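Table-Setting Tips from the Ludham Open Day
Posted 2020-10-22 by Nuria Urquijo 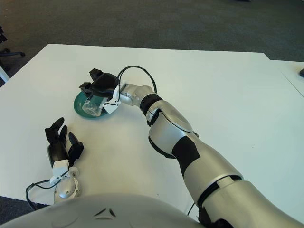

The demonstration at Ludham ran over 300 minutes with breaks, and most of it was a robot handling cups and plates on a table. Natsumi Shimada ran the controls and took questions. I went for the machine and came home with notes for my own kitchen, given below in the order I wrote them down.

Clear the table first. Each run began with only the items needed for that run. At home, move the mail and the fruit bowl before you set places. It takes less time than working around them.

Put the plate down before the cup. A plate that is already in place gives you a fixed point to measure from.

Clear plastic cups: grip lightly and low. Thin walls flex when squeezed, and a full cup will spill over the rim. Shimada sets the grip force by trial for each type of cup and writes the value on a card. By hand, use the fingertips and stop squeezing as soon as the cup no longer slips.

Lift straight up, then move sideways. Dragging marks a painted table and catches on placemats.

Light matters with clear plastic. An overhead lamp with a diffuser makes the rim easier to see – a bare bulb gives glare. I changed the fixture over my counter in March and should have done it sooner.

Keep cords off the work surface. Shimada checks cable slack before every run. The same check applies to a mixer or an electric kettle: route the cord behind the appliance and leave enough slack to lift it.

Stacking was not shown. Aoi Noguchi asked about it and was told it is planned for the next open day, at Truvville. Entry is free, and the room holds 19.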